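Wulley Refills – Frequently asked questions

Most of what people ask us at the counter or by email is on this page. It covers both shops, Planotbridge and Ritow. If your question isn't answered, ring the Planotbridge shop or ask at the till.

Before you come in

Do I need to bring my own bottle?

You can, and most people do. If you haven't got one, we sell plain glass and plastic bottles next to the scales, and there is a box of washed second-hand ones by the door that you can take from for nothing.

What sort of container can I use?

Anything clean and dry with a lid that closes properly. The neck needs to be wide enough for our smallest funnel, which has a 5 mm spout. Old shampoo bottles, washing-up liquid bottles, jam jars and laundry bottles are all fine. We won't fill drinks bottles with cleaning products, even if you have crossed out the label, and we won't put bleach-type products in glass.

Does it have to be completely dry?

Yes for dry goods such as soda crystals and laundry powder. For liquids a few drops of water won't matter much in washing-up liquid or floor cleaner. Shampoo, conditioner and hand cream do need a dry bottle. Water left in the bottom thins them and they go off sooner.

How do I get the last of the old product out?

Stand the bottle upside down overnight, then rinse with warm water until it stops foaming. Pump tops are the awkward part. Put the end of the tube in a mug of warm water and pump until it runs clear, then pump it empty and leave it on the draining board.

Should I take the old label off?

Not if you are filling the bottle with the same kind of thing. If you are changing what goes in it, please take the label off or cover it fully. We put our own label on every bottle we fill, with the product name, the batch number and the safety wording.

Where are you?

Planotbridge is opposite the bus shelter, two doors down from the dry cleaner's. Ritow is inside the covered market, on the side nearest the car park. Both open at 9.30 in the morning. Planotbridge shuts at 5.30 and Ritow shuts when the market does, usually 4 o'clock and a bit earlier in winter.

In the shop

How does filling work?

Weigh your empty bottle on the scales by the door and stick the printed ticket on it. Fill it from the tap or the tub. Take it to the till and we weigh it again and take off the weight of the bottle. You pay for what is inside.

What happens if I fill too much?

You pay for what you take, and we can't put anything back. If you only want a set amount, ask one of us to fill it for you. We are used to being asked for exactly two pounds' worth of washing-up liquid.

Can I mix two products in one bottle?

No, sorry. That includes two scents of the same thing.

How many products do you sell loose?

82 at Planotbridge at the moment. Ritow is smaller and has 50. The full list is pinned up in both shops and changes a few times a year. Soap flakes are only at Planotbridge. Vinegar is at both, but Ritow only gets it in the five-litre size, so it can run out by the end of the week.

Is it cheaper than the supermarket?

Sometimes. Our washing-up liquid and laundry liquid usually come out a little under the well-known names and a little over the cheapest own brands. Shampoo is dearer than the cheap end. The price per 100 ml is on every tap so that you can check for yourself.

What is the Marti card?

Marti is our points card. You get a stamp for each bottle you fill, whatever its size up to two litres, and a full card takes money off your next visit. Stamps work in both shops. If you lose the card we can't replace the stamps, as we don't keep a record of them.

Ready-packed goods

Do you still take things in their original packaging?

Yes, for the swap shelf. The shelf is for shop-bought household goods and toiletries that somebody has been given, bought by mistake or gone off. Bring them to the till and we will look them over. We accept:

Unopened bottles, tubes and soft packs, as long as the seal is whole
Opened cleaning products that are at least half full, in their own bottle
Bar soap in its wrapper

We can't take medicines, aerosols, razors, hair dye, or anything that has been decanted.

Why do you ask for the barcode to be left on?

We scan it to look up the ingredients, which matters to people with allergies. If the barcode has been torn off or has smudged too badly to scan, we will try typing in the name of the product, but it takes longer and doesn't always find the right version.
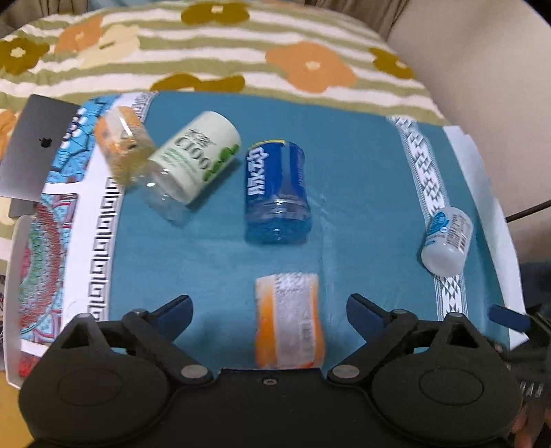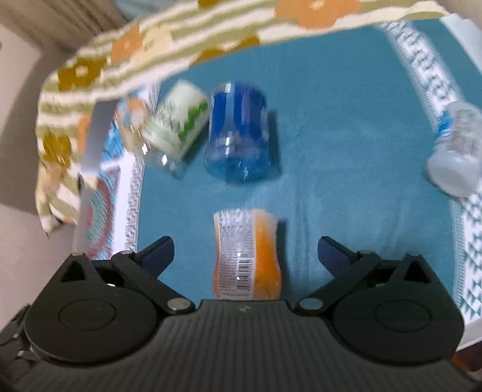
A regular at Ritow wrote to us in October to say that the swap shelf rules were harder to follow than the refill ones. She had brought in a conditioner with the foil seal lifted at one corner and was told no, then saw a half-used floor cleaner accepted. Could we say plainly, she asked, that anything for skin or hair must be sealed, and anything for floors and worktops can be open?

Yes. Skin and hair products must be sealed. Floor, worktop, window and laundry products can be open if at least half is left. We have changed the sign at Ritow to match.

How many things can I take from the swap shelf?

Up to five items a visit, and you don't have to have brought anything in. There is no charge. Please don't take things to sell on.

Do you check the dates?

We check for a printed date and put anything past it to one side. Many cleaning products have none. Toiletries often have the little open-jar symbol instead, with a number of months, and that only starts counting once the product is opened.

What happens to the things nobody wants?

After six weeks we tip out what can safely go down the drain, wash the bottles and put them in the box by the door. The rest goes to the council tip with our other trade waste. Last year we moved on 326 items from the two shelves and threw out far fewer than we had expected to.

At home

How long does refilled shampoo keep?

Use it within six months of filling. The date is on our label. Keep it out of direct sun, and if it starts to smell sour or separates and won't shake back together, throw it away and bring the label in. We will want the batch number.

My laundry liquid has gone thick. Is it still all right?

Almost certainly. It thickens in a cold garage or utility room. Stand the bottle in a bowl of warm water for about 20 minutes and give it a shake. Don't microwave it – we have been asked.

Can I water it down?

You can thin washing-up liquid a little if you use a foaming pump. Mix it fresh each time and use it within a week or two. Please don't water down the disinfectant, as the strength on the label is the strength it has to be to work.

Can I put vinegar in with other cleaners?

Not with bleach, ever. The mixture gives off a gas that can harm you. Vinegar and bicarbonate of soda together is safe, but you end up with mostly salty water. Use one, rinse, then use the other.

Paying, returns and deliveries

Can I pay in cash?

Yes at both shops. Cards too, with no minimum.

Can I return a refill?

Only if something is wrong with it. Bring it back in the bottle with our label on and we will refund or replace it.

Do you deliver?

In Planotbridge only, on the flat side of the river, and only for orders of five litres or more. We leave full containers and pick up the empties next time. Ritow orders have to be collected.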